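4.3 Recording Demonstrations in the Home

This section applies to operators collecting examples with the Taller hand-held gripper. Complete the start-up checks in Section 4.2 before proceeding.

1. Put on the head camera and tighten the strap.
2. Hold the gripper by its handle, with the jaws pointing away from the body.
3. Turn the gripper slowly until each square marker has faced the head camera.

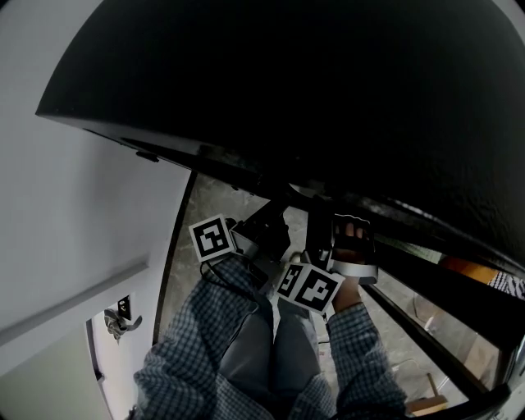

4. Start the recording and wait for 2 short tones.
5. Carry out the task at normal walking and reaching speed. Do not talk to other persons in the room.
6. Return to the starting position and stop the recording.

Note: A session may hold up to 140 recordings. Upload the session to the Dinu server before starting another.

CAUTION: Keep the cable clear of door handles and furniture. Do not lift the gripper by the cable.

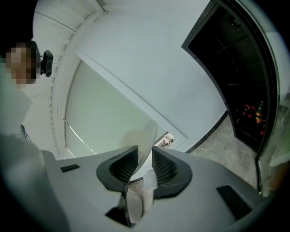

Figure 4-6. Gripper camera view, with both finger pads visible.

7. Review the first recording from both cameras. If either finger pad is missing from the gripper view, discard the recording and repeat Step 3.

Report error code 916 to Nokuthula Coetzee, Rustdale office.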